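Slide 6, the bake-off. Slow down here, people always want the numbers.

So we had two grippers on the bench, the Amard suction cup and the Zarnetti two-finger, and I really wanted the suction cup to win (I'd already told Réka it would!). We ran 2000 picks on each, same arm, same bin, and Ha-rang reset the pile every 24 picks. Mention the cable wear. Güven will ask anyway.
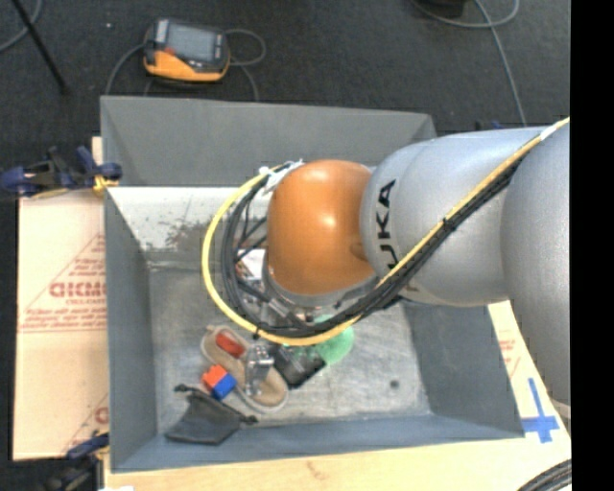 KUKA over the gray bin, mixed items, cables looped around the wrist.

Point at the drawstring pouch and the shoe sole. Those two are my favorites, because soft and floppy things are where the cup lost its seal and the fingers just pinched and went. Shiny stuff was the other way around, and the camera didn't love it either. Some 599 misses for the cup, and most were fabric.

Pause for questions, then on to Dae-han's controller timing. Skip slide 8 if we're past 3.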